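Kneath Community Boards > Food, Weight & Fitness > Gadgets and programmes

Thread: Voltimis 26-day reset – anyone finished it and kept it off?

hillfoot_jan
Seeing adverts for this everywhere I look. You pay, they send you a wrist tracker and a meal plan, and for 26 days the app tells you what to eat and when to walk. My sister-in-law swears by it but she is only on week two, so I'm not counting that. Has anyone got to the end and then lived a normal life afterwards? I have lost the same stone more times than I can remember and I'm tired of paying for it.

batgate_bob
Did it last year. Lost weight. Put it back on. Same as every other thing I've tried. The plan had me on porridge, soup, chicken and a yoghurt. You don't need an app for that.

Pieter Koster
I'd want to see where their numbers come from before handing anyone money. The website says members burn "up to 860 extra calories a day". Up to. I can run up to a marathon a day if you let me word it that way. I wrote to them in the autumn asking whether that was measured or worked out by the tracker from heart rate, and I got a leaflet back.
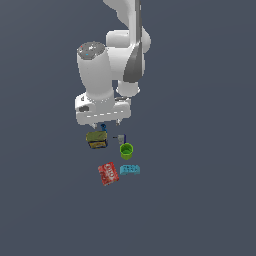

White arm, grey background.

Wrist trackers are all right at steps and poor at calories, in my experience. I wore two makes on the same walk up Skelirard and they disagreed by enough to cover a decent lunch. If a plan then tells you that you've earned that lunch, you can see where it goes wrong.

hillfoot_jan
That's my worry. The app gives you food back when you exercise. My sister-in-law gets a little green tick and a biscuit.

mossy_sue
I'm going to stick up for it a bit. I finished in the summer and I'm still down. Not by everything I lost, I'll admit, but by most of it. What helped was having my evenings planned, as evenings are when I eat. I never looked at the calorie figure at all.

batgate_bob
So the bit that worked was a shopping list and the bit you paid for you ignored.

mossy_sue
I wouldn't have written the shopping list on my own, Bob. I'd had years to do it and I hadn't.

Pieter Koster
Fair enough, and well done. I'd still say one person doing well proves little either way, and that goes for Bob as much as for you. What I'd like to know is how many people start it and how many are still going at the end. They have that figure. They must do, the tracker reports home every night. They don't print it.

lapsed_runner
They do print something. There's a line at the bottom of the sign-up page saying results are based on 2,570 members "who completed the programme". So anyone who packed it in on day three isn't in there.

Pieter Koster
Thank you, I'd missed that. So it's the average result of the people it suited. You could sell anything on that basis. I could sell hopping.

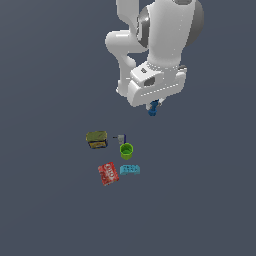

Re: What it costs once the first month is up

lapsed_runner
Splitting this off as Jan asked about paying. The trial is cheap enough, but it rolls over into a full membership unless you cancel 2 days before the end, and you can't do it in the app. You have to email. I cancelled in good time and they still took a payment, which I got back after a fair bit of moaning. Read the terms first.

mossy_sue
I cancelled by email and had a reply the same afternoon. Maybe they've improved.

batgate_bob
Or maybe you got lucky. Why can't you cancel in the app when you can join in the app? I'd like somebody to explain that one to me.

hillfoot_jan
Right, I'm going off the idea. What would you all do in my shoes? I'm not after running. My knees won't have it. I do like my dinner.

Pieter Koster
I'm no dietitian, so take this for what it is. I'd write down everything you eat for a fortnight without changing any of it. Paper will do. When I did mine I found I was having most of a second supper standing up at the worktop – cheese, crackers, whatever was left in the pan – and I'd have sworn to you that I wasn't.

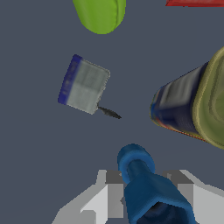
Once I could see it on the page I stopped buying the crackers, and that was most of the battle for me. I didn't weigh myself daily either. My weight goes up and down with salt and sleep and I was letting a number ruin my breakfast. If you've any health conditions or you're on tablets, see the practice nurse first. Ours will weigh you for nothing and she won't send you a biscuit.

lapsed_runner
Food diaries are no good for everyone. I kept one and got obsessive, ended up weighing grapes. I'd say walk more and leave the notebook alone.

Pieter Koster
Yes, I'd accept that. If it starts making you miserable, bin it.

mossy_sue
Jan, if you do want to try the app you can have my old tracker, it's in a drawer. The strap's a bit chewed.

hillfoot_jan
That's kind Sue, but I think I'll try the notebook for now. I've had toast and two satsumas so far and I've written them down. Does the milk in tea count?

batgate_bob
Depends how many teas.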